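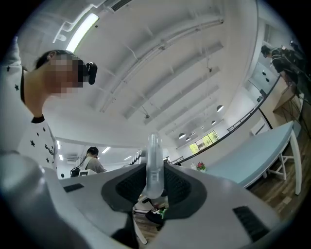 I promised Perrine Maillard that I would finish the equipment budget before the end of September, and of course it is October 1, 2024 and the spreadsheet is still open. So I write this post instead, because writing helps me to see which lines I really understand and which ones I only copied from last year.

Last year was simple. We asked for two pairs of hand-held grippers, Jitport sent an offer, and we signed it. The price per pair was good and I was proud of it for a month. What I did not put in the budget was everything that touches the gripper: the finger pads, the cables, the head straps, the storage cards, the chargers. When I added the small orders at the end, they came to almost a third of the price of the grippers. Each order also had its own shipping cost, and one of them waited in customs for so long that Hugo Caron had already repaired the old part with glue.

This time I made a separate sheet called "things that wear out." Finger pads are on the first line. For January I plan 500 euros for pads alone, which looked like a lot to Perrine until I showed her the invoices.

The second line is the objects. I used to think of them as free, because everybody has cups and boxes at home. But for manipulation work you want many different things. Clear plastic is difficult to see and small pieces in rows are difficult to hold level, so I would like more of both.
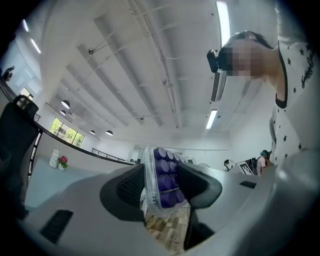

*Clear container, small purple pieces, one gripper.*

I made an order at Charpentier for trays, bottles and small containers, and the total was 191 euros with delivery. It is the cheapest line in the whole budget and I had to defend it more than any other. I don't know why. Maybe a box of plastic trays does not look like research equipment.

Then there is the question of furniture. A good table is worth more than I believed. You need space for two hands moving from both sides, and you need to be able to walk behind the chair. I looked at a height-adjustable model from Pekard, but the delivery time is long and they don't take the old table away. I also asked Distia for a rental offer. Renting is comfortable if you are not sure about the next year, but their minimum is 3 months and we would pay half the price of a new table and own nothing after.
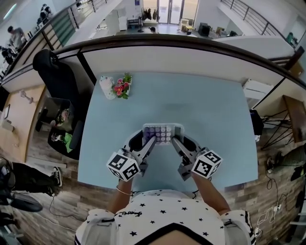

My present decision is to keep the tables and to spend this money on a spare pair of grippers. With a spare pair, one person can continue to work while the other pair is being repaired. Hugo would prefer a better computer for the data, and he has good arguments (the copying at the end of the day is slow, I admit it). We will discuss it again on Thursday.

What I still need is a second offer for the grippers. The purchasing office asks for it above a certain amount, and around this amount is exactly where we are. If I take the pads out of the order, we are below the limit. If I leave them in, I pay shipping only once. I wrote to Jitport yesterday to ask if they can make two quotes, and I am waiting for the answer.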